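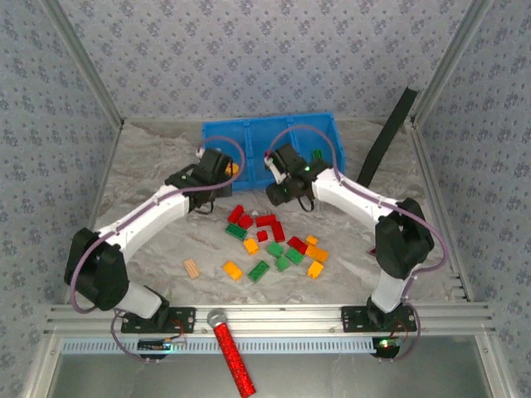

Welcome emails: what we changed and what happened

09/04/2018

Most of the small shops that write to us want to talk about their monthly newsletter. The email that gets opened most is usually the first one, and many of them haven't looked at theirs in years.

Ours was the same. The Stedon welcome email was two lines long. It said thanks for signing up and gave a link to the home page. In July we rewrote it and split it into a short series, using Dumska to send the messages and Meireles to keep the list clean.

The series has 2 emails. The first goes out right after sign-up and says who we are, how often we write and what we write about. It ends with one question: what are you working on right now? The second goes out three days later and links to the articles people have asked us about most.

By the end of the test, 748 new readers had been through it, and 61 of them had answered the question. The old email never got replies, mainly because it came from a no-reply address. If yours does too, change that before you touch anything else.

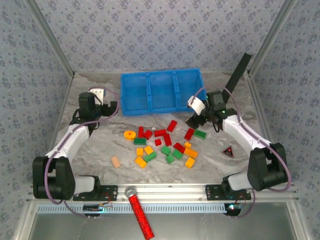

The replies also changed what we send. Several people asked how to write a subject line for a sale without sounding pushy, so that will be a full article next month. Others wanted shorter emails. We have cut the regular issue to 8 items and moved the event listings to the website.

A few things didn't work. We tried a discount code in the second email and took it out again – hardly anyone used it, and it pushed the links too far down on a phone. We also had a long paragraph about how the company started in Komcombe. It is on the About page now.

If you want to try this yourself, start by signing up for your own list with an address you don't normally use. Read what arrives on your phone. Check the sender name, the first line of preview text and whether the links still go where they should. Two of ours didn't.

You can reply to this email with your own welcome message and we'll send back notes. Please paste it as text – attachments tend to get caught in our filter.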